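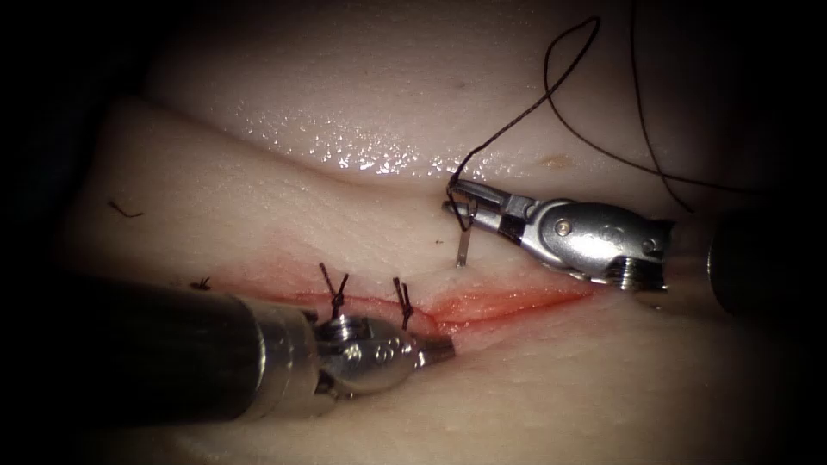 Suture Spacing in Soft Tissue: Project Report

Group Lillo
Supervisor: Sławomir Sowa

1. Purpose

We wanted to find out how much the distance between stitches affects the strength of a closed incision. Our course book gives a range for spacing but does not say how much is lost at the wide end of it.

2. Method

All stitches were interrupted and tied with the same knot. The cuts were long, straight and shallow. We compared two spacings, 4 mm and 10 mm, and kept the distance from the cut edge to the needle entry the same for both. Each closed sample was clamped and pulled until the first stitch tore out. In total we placed 518 stitches, and 139 of them were left out of the analysis for slipped knots or uneven bites. Most of those came from the first two weeks.

3. Results

The closer spacing held better in nearly every pull. With the wide spacing the edges gaped between knots before anything tore. Failures usually started at the stitch nearest the middle of the cut.

4. Problems

The curved needle has to follow its own arc through the tissue. When we pushed it straight, the hole widened and the stitch pulled out early. We also tied too tightly at first, and the edges bunched up. Nwankwo's suggestion to mark the entry points beforehand came in September, too late for the first set.

5. Further work

Repeat the pulls with a continuous stitch and a deeper cut.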